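Reviews > Workshop > Netevis practice room

October 2025 – by the workshop desk

News Reviews Guides Contact

I want a robot to put my screws back in the right tray. Netevis sells a simulated room with a simulated arm, so you can find out how far off that is before buying a real one. I paid for 14 weeks and used 8.

The arm is yellow, the table is far too big for it, and the job is a small black tray.

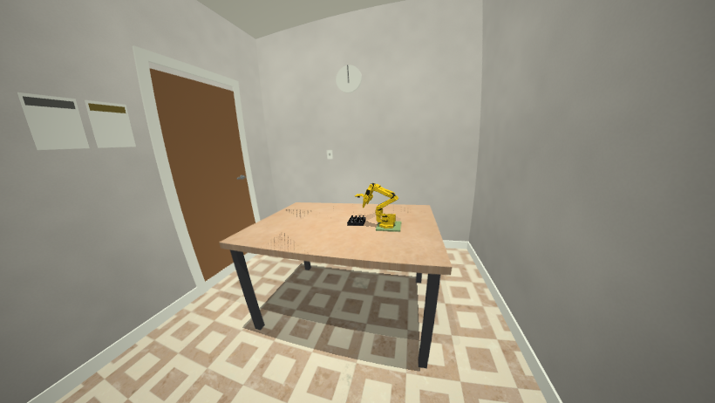
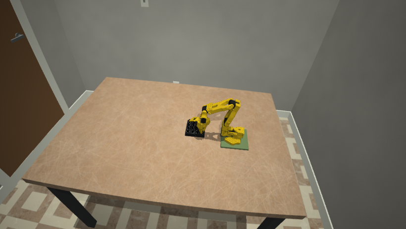
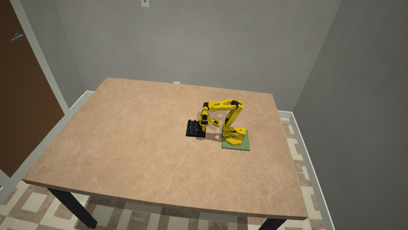
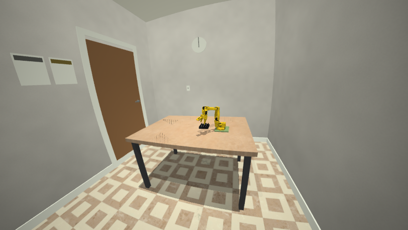 Netevis practice room: the arm over the black tray, from different viewpoints.

Setting up took me an evening, most of it spent on the menus. The views are clear enough, and moving between them is painless. The manual runs to 77 pages and gets round to the gripper on the last few – I'd have started there.

Could it do a shift at Skarkside, where I sort fixings by hand? No. Give it one tray, one table and plenty of patience and I'd let it have a go. The washing-up stays with me. Damorero's version is cheaper but I couldn't get it to install. Three stars, and I'll look again in April.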